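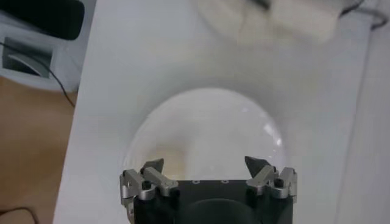 Slide 1. Clear dome on a white tabletop.

Good evening, and thank you to the Edow reading group for the invitation. Say name slowly. Ask if the back row can hear.

Slide 2. My subject tonight is rereading. I keep a notebook of every book I finish, and it has now 329 entries. Only 8 of them are rereads. When I saw this number I was a little ashamed.

Slide 3. The rule I made in January: after every new novel, I read again the first 100 pages of an old one. If I want to continue, I continue. If not, I put it back on the shelf and write one line in the notebook.

Slide 4. First case, "Curine" by Desta Woldemariam. At nineteen I read it for the love story. Now I read it for the mother. Read aloud the kitchen passage, from "She salted the water twice." Pause after it.

Slide 5. Second case, "The Bemia Letters" by Gøran Aasen. I remembered it as very funny. It is still funny until the third letter, then I stopped laughing. Ask who has read it. Do not tell the ending!

Slide 6. Objection from my sister: there are too many new books. I agree with her, and I have no good answer. Maybe someone in the room has.

Questions until 8. Remind them that the Ghasemi bookshop has both titles, and return the microphone.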